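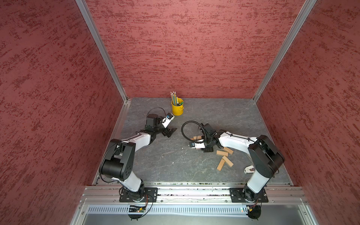
4. 卓上の片付けは、どこまで任せられるか

4.1 課題を選ぶまで

家事を機械に任せられるかという問いは、尋ねる相手によって答えがずいぶん変わる。食器洗いを思い浮かべる人もいれば、洗濯物をたたむ場面を思い浮かべる人もいるし、筆者らの一人(Quiroga)の母のように、まず孫の散らかした机を何とかしてほしいと言う人もいる。本研究の出発点は、実のところこの最後の要望にかなり近い。机の上に出しっぱなしになった細かなものを、あるべき場所へ戻す。人間なら電話をしながらでも済ませてしまう仕事であるが、双腕の卓上機にやらせてみると、考えなければならないことが次から次へと出てくる。

当初の計画では、Caldeira課題群と呼んでいた一連の作業のうち、布たたみを主題にするつもりであった。8月の予備検討でこれを後回しにしたのは、布の状態をどう採点するかについて著者の間でなかなか意見がまとまらず、議論ばかりが長くなったためである。YupanquiとFagundesは今でもこの点で少し見解を異にしており、その経緯は付録に譲る。積み木と筆記具であれば、少なくとも「箱に入ったか」「コップに立っているか」の判定で揉めることはあまりない。読者にはやや地味な選択に見えるかもしれないが、地味な作業ほど家庭では毎日繰り返されるので、どうか少しお付き合いいただきたい。

4.2 作業環境

作業環境を図3に示す。2本の腕を手前のレールに並べて据え、奥と左右を暗赤色の壁で囲った。作業面は筋模様の入った暗い灰色の石目調で、物体はその上に直接置く。各腕のグリッパには小型カメラを取り付けてあり、制御方策への入力には、この手先の映像と各関節の角度を用いた。図の撮影に用いた固定視点の映像は記録と採点のためのもので、方策には与えていない。

壁の色については、査読前の原稿を読んでくださった方々から何度かお尋ねをいただいた。特別な理由があったわけではなく、Kelmont棟の実験室に移る前から同じ板を使い続けているというだけのことである。ただ、壁にまだらな模様があることは、背景を無地にした環境に比べて学習をいくらか難しくしている可能性がある。家庭の壁や棚はたいていもっと賑やかであるから、筆者らはこの条件をそのまま残すことにした。

物体は、薄茶色の木製ブロックと、色の異なる鉛筆、それに緑のマーカーである。鉛筆は持ち手の付いた黄色い金属のコップに立てておく。このコップが思いのほか曲者で、軽いために、縁に指先が触れるだけで位置がずれてしまう。家庭の机にある容器とはおおむねそういうものなので、底を接着するという提案(Shojaeiによる)は、丁寧に議論したうえで見送った。

4.3 作業の内容と教示データ

主たる作業は、散らばったブロックを一つずつ拾い、作業面の指定区画に寄せて並べることである。図3では、コップは奥の壁の近くにあり、ブロックは作業面の右寄りに、向きも間隔もそろわずに散らばっている。一つは右腕のグリッパの爪の下に一部が入り込み、手前寄りの二つは互いに寄り添ってゆるいV字をなしている。人が見れば何でもない配置であるが、この「V字」は採点表に専用の欄を設けたほど厄介な並びであった。平行二指のグリッパで一方をつかもうとすると、外側の指を下ろす余地はあっても、内側の指がもう一方のブロックに乗り上げやすいのである。

副次的な作業として、コップの外に出した筆記具をコップへ戻す課題も行った。初期配置では、鉛筆の束がすでに入った状態から始める試行と、コップを空にして始める試行を混ぜている。前者のほうが現実の机に近く、難しさもまた前者のほうが上である。先に入っている鉛筆が邪魔をして、差し込む向きが限られるからであろう。

教示データは遠隔操作で集め、延べ3,000回ほどの実演を得た。操作者は交代で務めたが、Amaralの実演はほかの者よりもはっきりと遅く、そのぶん指先がブロックの面に沿ってきれいに閉じる。速さをそろえるべきかどうかは最後まで迷い、結局、時間方向の補正は加えずにそのまま学習に用いた。後から振り返ると、学習した方策がブロックの手前でいったんためらうような動きを見せるのは、この操作者の癖を受け継いだもののようにも思われる。ただし、これを確かめる実験はまだ行っていない。

4.4 結果と、そこから言えること

孤立したブロックを拾って区画へ運ぶ作業では、成功率は95%に達した。この数字だけを見れば、もう任せてもよさそうに思えるし、実際、見学に来られた方の多くは最初のいくつかのブロックが片付いたところで、ほう、と感心して帰られる。けれども机の片付けというのは、最後の一つまで終わって初めて片付けと呼べるものである。一つずつの成功率が高くとも、続けて行えば失敗の機会は積み重なっていく。しかも残りやすいのは、先に述べたV字の並びや、壁際に寄ったものなど、もともと難しい配置のブロックなのである。

失敗の様子を見ていくと、つかみ損ねそのものよりも、その後の立ち直り方に課題が多い。指先がブロックを弾いて向きが変わると、方策は変わる前の向きに合わせてもう一度閉じようとすることがあった。人であれば、つい手のひらで寄せてしまうところであろう。そこで、もう片方の腕でブロックを軽く押さえる動作を教示に加えたところ、V字の配置でもつかめる例が増えた。両腕を使えることの利点がもっともよく表れたのは、この場面であったと筆者らは考えている。もっとも、二つの腕が中央で近づきすぎて互いに待ち合う停滞も同時に増えたので、手放しでは喜べない。

筆記具の課題については、控えめに書いておきたい。鉛筆を持ち上げるところまでは安定しているが、コップの口に先を合わせる段になると、手先のカメラの視野を鉛筆自身が遮ってしまう。縁に当たった鉛筆がコップを押し、コップが動き、最初の位置を目標としていた腕が何もないところへ鉛筆を下ろす、という一連の失敗は、記録を見返すたびに気の毒になるほどであった。太いマーカーではさらに、すでに立っている鉛筆との間に隙間を見つけなければならない。触覚の情報を加えることが自然な次の一手であり、Wimness方式の指先をグリッパに取り付ける準備を進めている。

では、家庭の机の片付けを機械に任せられるかと問われたら、どう答えるべきか。ブロックがほどよく離れていて、そばに人がいて、最後の一つか二つは手伝ってもらえるのであれば、任せてよい、というのが現時点での筆者らの答えである。人が部屋を離れ、戻ってきたときにはすべて終わっている、という使い方にはまだ届かない。Butanbridgeの協力家庭で行った聞き取りでは、前者だけでも十分にありがたいという声と、見ていなければならないなら自分でやるほうが早いという声の両方があった。後者のご意見はまことにもっともで、次節では、人が手を貸した時間を含めて作業の手間を測り直す。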